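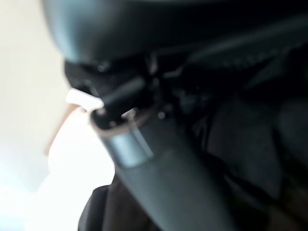

4. Setting up the roadside speed display

Lumatano technical documentation, Gredville office
Revised December

This section applies to the Trillia speed display mounted on a roadside post. Wiring of the post supply is covered in section 3 and must be finished before you begin.

CAUTION: Work at the roadside only under the traffic arrangements agreed with the highway authority. Do not stand in the carriageway to aim the unit.

4.1 Aiming the radar

1. Loosen the two bracket bolts by half a turn. Do not remove them.
2. Turn the unit until the sight notch points at the centre of the approaching lane, 60 metres from the post.
3. Tighten the lower bolt, then the upper bolt.
4. Open the service door and switch the selector to TEST.
5. Wait for a single vehicle to approach. The display should show a reading before the vehicle passes the post.

Note: Parked vehicles, metal fencing and bus shelters close to the post can cause false readings. If the display shows a figure with no traffic present, turn the unit slightly towards the carriageway and repeat step 5.

4.2 Entering the site settings

1. Connect the Salazar handset to the socket inside the service door.
2. Select SITE, then NEW.
3. Enter the site number printed on the work order.
4. Enter the posted speed limit. The unit will not accept a blank value.
5. Set the upper display limit. The factory value is 100 km/h. Vehicles travelling faster than this are recorded, but the display shows dashes in place of a figure.
6. Select SAVE and wait for the handset to sound twice.

If the handset sounds once, the settings have not been stored. Check the plug and repeat from step 2.

4.3 Checking the battery

1. Select STATUS, then BATTERY.
2. Read the charge figure. A new battery should show more than 95 per cent after its first full charge.
3. If the figure is lower, leave the unit on charge overnight and read it again in the morning.

CAUTION: Do not replace the battery with the selector at RUN. Stored counts may be lost.

4.4 Putting the unit into service

1. Turn the selector to RUN.
2. Disconnect the handset and refit the socket cap.
3. Close and lock the service door.
4. Record the site number and time of day on the work order.

The display goes dark for up to a minute after the selector is turned. Fault code 97 during this period is normal. If the code remains afterwards, see section 7.

Related sections
Section 3: Post supply and earthing
Section 5: Downloading traffic counts
Section 6: Cleaning and yearly inspection
Section 7: Fault codes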